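4.2 Prognosekorrekturen und ihre Vorboten

Lollden senkte seinen Ausblick in der Stichprobe am häufigsten, was die Analysten jedes Mal überraschte. Unsere 3,595 Einzelschätzungen stammen von 59 Häusern — an Fleiß fehlte es also kaum. Als Korrektur zählt jede Umsatzprognose, die zwischen zwei Quartalsberichten zurückgenommen wurde.
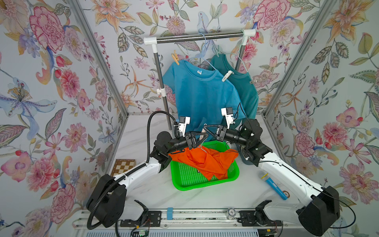
Wie früh zeichnet sich eine Korrektur im Datenmaterial ab? Im Median zwei Quartale vorher, und zwar im Lagerbestand, den die Berichte gern im Anhang unterbringen.

Bei Gravwood stiegen die Vorräte bereits, als der Vorstand noch von »gesunder Nachfrage« sprach. Flarkomside nannte denselben Vorgang »strategische Bevorratung« und korrigierte im Januar. Die Wortwahl haben wir nicht kodiert, obwohl sie vermutlich der bessere Prädiktor wäre.
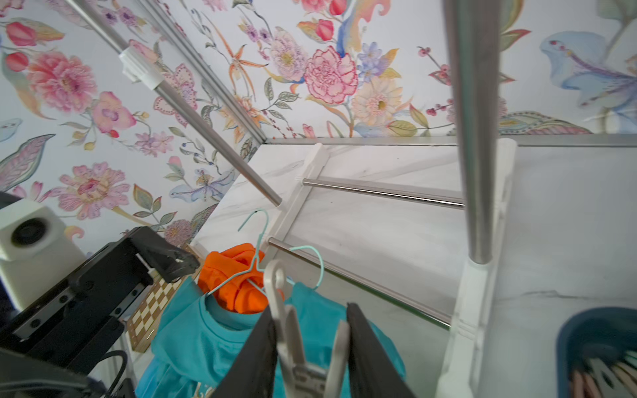

Zúñiga wendet dagegen ein, Vorräte seien bei Chipherstellern schon wegen der langen Fertigungszeiten ein träges Signal. Der Einwand ist berechtigt. Wir schließen deshalb unfertige Erzeugnisse aus; der Koeffizient schrumpft, bleibt aber signifikant.

Abbildung 1. Kleiderständer vor geblümter Tapete.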